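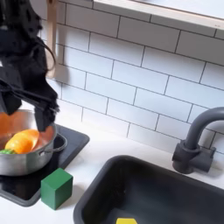 Page last changed: 8 March 2018

Against the plastic sausage: what a play kitchen is for

Writing this fast, pick-up is at three and I've a pile of washing-up waiting. The proper washing-up, in the proper sink.

My view, and I've had it for years now. A play kitchen should look like a kitchen. It should be dull. White worktop, black hob, a sink, a tap, somewhere to hang a spoon. No faces on anything. No songs. If it sings, send it back.

I got into an argument over this in December with Ghassan Bitar, who was buying for his niece and had his heart set on a pink one with a talking oven. The oven says "yummy". That is all it says. I asked him what the child was meant to do after the oven had said yummy and he said, well, cook something else. Fine. But the oven has already had its opinion! A child feeding you a pot of air wants to know what YOU think, and will wait with her hand on the lid until you say it needs salt.

He bought the pink one. We are still friends.

So, what I like. I like a pepper in a saucepan. Whole, on its side, stalk and all for all anyone cares. Adults see that and want to say you chop it first. Don't. Tania Gunawardena, who ran the playgroup when mine were small, used to tell new parents to keep thier hands in their laps for the first ten minutes, and I've never had better advice about children or come to think of it about kitchens. A whole pepper in a pot is dinner. It may be dinner for a bear.

And a shiny pot, please. A steel one. I know the plastic ones are lighter and they come in the set. They also sound like nothing. Half of cooking at that age is the noise, the clonk when something goes in, the scrape. Steel looks good as well, you get the colour of whatever's in it coming up the sides, an orange pepper will turn the whole inside of a pan copper. You don't get that off a lilac plastic tub.

The set we had first was a Tarawneh, second-hand, chipped. Came with a box of food and this is where I really get cross, the box of food. Somebody somewhere has decided more food is more play. The big box from Kunberg has 216 pieces. I know because I once had to put them back in the box. Nine kinds of fruit before you reach the cheeses. What happens with 216 pieces is tipping. The child tips them out, and then they are on the floor, and then you are on the floor. That's the game.

Give them a pepper, something green, an egg. Perhaps a fish. You will see the same pepper be a pepper, a phone, a baby, a cake, and the pepper again. Put the rest in a cupboard and don't feel mean.

Now hanging things up. I feel strongly about this one and my sister thinks I'm mad. Hooks under the hood, wooden spatula, wooden spoon. Things with a place get put back in it, sometimes, by small people, without a song about tidying. Things from a tub go back in the tub only if you stand there. I've watched a boy of three spend longer getting the hole of a spatula over a hook than he ever spent on the stirring. Tongue out, whole body leaning. Nobody had asked him to. 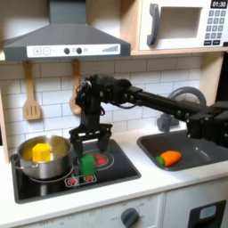
Which brings me to buttons, where I am about to contradict myself a bit. I said dull. I do allow buttons. A plus and a minus on the cooker hood, a microwave with a keypad and a time on it, that's all right by me, and the reason is they have them at home. Children want to press what we press. A minute thirty on the microwave is a completely serious number to a four-year-old, that's the beans. What I won't have is buttons that do the playing. Printed on is fine. Printed on is better, they'll do the beep themselves and it'll be a better beep and it has no batteries.

Dela Quaye wrote to me after the last one of these to say I was a snob, and that all this white tile and pale wood is for the parents, so it looks nice in the photographs. She has a point. Some of them do cost a silly amount. I saw a Tustisen at 452 pounds, for a cupboard with a pretend tap. You could buy a second-hand real cooker for that and have change for the peppers. And yes I do like the little brick tiles, I like them because I'd like them in my own kitchen and can't afford it. Guilty.

But you don't have to spend it. Omar Moussa made his out of a bedside table. Black paint for the hob, a mixing bowl dropped in a hole for the sink, two cup hooks. The tap was off an old basin and it's heavy and it turns and it's the best thing on it. His girls had it six years. It has since gone to a cousin and, last I heard, was a vet's.

That's really my whole case, that a plain kitchen can be a vet's. The pink one with the talking oven can't, becuase halfway through the operation it says yummy.

Other thing, quickly. Leave it a mess sometimes. I know I just did a whole bit about hooks. But a pot left on the hob with the dinner still in it is somebody's work, they've gone off for a wee or a biscuit and they are coming back to it. Clear it away and you've cleared the table in the middle of the meal. Wanda Zamora has a rule at her nursery that the hob is left alone until home time. The sink you can empty, the hob you ask first. I've taken that rule home and it has stopped more crying than anything else I've tried, mine included.

Anyway. If you're buying, buy plain, buy old, get one good pan from the charity shop. Skip the big box. Sendico sell wooden veg singly, or did, I haven't looked since Christmas, the pepper's the one to get.

It's ten to three. Comments are open, be nice, Dela.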